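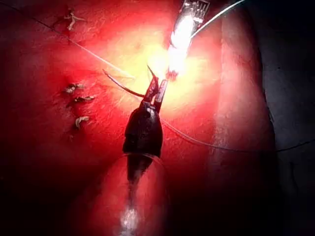
7. When the jaws let go by themselves

I'll tell you how I met this fault, and then we'll get to the fix. I was running a practice stitch on the Surkon bench in Trutville, thread half pulled through, and the left instrument just opened. No alarm, no beep, nothing on the console except a little gray line in the event log that said GRIP DRIFT. The needle fell, I grabbed the hand controllers to chase it, and the other arm yanked the thread hard enough to tear the pad. So there were two problems, and the second one was me!

Please read the whole section once before you touch anything. Everything in it is for the practice bench and practice material only.

CAUTION: Never reach between the instruments to catch a needle or free a thread while the arms are powered. Brakes on these arms hold position, but the jaws can still open or close. Press the red stop first, every time.

7.1 What to do right away

1. Take your foot off the clutch pedal and hold both hand controllers still. Don't chase the needle.
2. Press the red stop on the Surkon console.
3. Wait 90 seconds. The jaw motors need that long to release their cable tension, and the console won't count it down for you.
4. Find the needle before you do anything else. If you can't see it on the screen, get a flashlight and look around the pad and under it.
5. Cut the thread on both sides of each instrument with long scissors. Don't pull it out of the jaws – a strand caught in the wrist can jump a cable off its pulley, and then you're mailing the whole instrument back to Kerslake.
6. Save the event log. It only holds 2,000 entries and starts writing over the oldest ones, so a busy afternoon can wipe out the part you want.

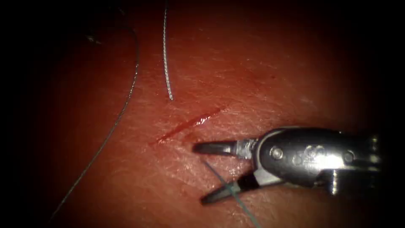 7.2 FINDING THE CAUSE

Nine times out of ten it's cable stretch. The wrist cables get a tiny bit longer with use, and the console thinks the jaws are shut tight when they're only resting against each other. They'll still close and they'll still look fine, which is what fooled me.

1. With the power back on and the arms parked, open INSTRUMENT > USE COUNT. Kerslake wants the cables looked at after 2,000 closes. Mine was at 2,620 when it dropped the needle, and yes, I'd been clicking past the reminder.
2. Open GRIP > HOLD TEST and put the rubber test strip in the jaws using the controllers, never your fingers.
3. Start the test and watch the hold number. It should settle at 800 or higher and stay put. If it climbs to 800 and then slides back down, that's stretch.
4. Run it again with the wrist bent all the way to one side, then the other. A worn cable can pass straight and fail bent.
5. Do the same on the second instrument even if it never gave you trouble.

Note: If the number jumps around wildly, check the connector at the back of the arm before you blame the cables. A half-seated plug gives you the same GRIP DRIFT line.

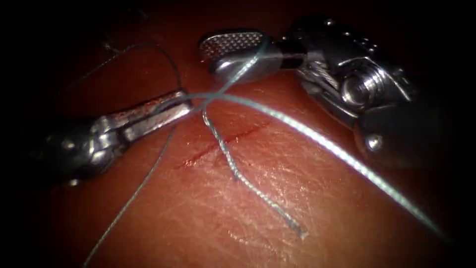
Can I just turn the grip force up and keep going?

Please don't. Turning it up hides the drift for a short while, and it stretches the cable faster the whole time. It can also score the jaw faces, so you end up with thread that frays wherever you grab it.

7.3 Fixing it and starting again

1. Power down and remove the instrument, following section 4.
2. If the hold test failed only slightly, run RE-TENSION once. One time! If it fails again afterward, tag the instrument as bad and put it somewhere that isn't the drawer with the good ones.
3. Fit the replacement and reset the use count for that arm only. The menu offers to reset both, and I've hit that by accident.

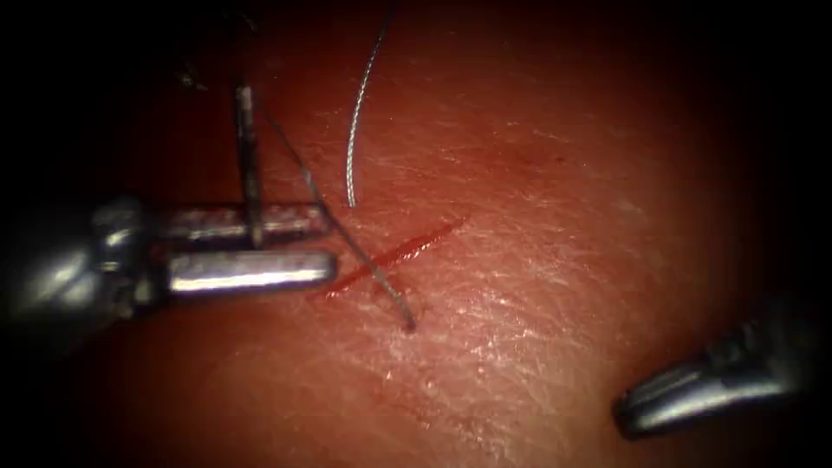 4. Put a fresh Kundell pad in the tray. A torn one pulls differently and you'll spend half an hour thinking the arm is still broken.
5. Set speed to LOW and tie three practice knots with the new instrument, bending the wrist both ways as you go.
6. Check the log. If GRIP DRIFT shows up even once, stop and go back to 7.2.

One setting I'd change while you're in there: under ALERTS, switch GRIP DRIFT from LOG ONLY to LOG AND SOUND. It ships set to LOG ONLY. The tone is pretty annoying, kind of like a smoke detector with a low battery, but you'll hear it before the needle drops. Software from before the April update doesn't have this setting, so on an older bench you'll need to run the hold test at the start of each session and write the number on the sheet by the console.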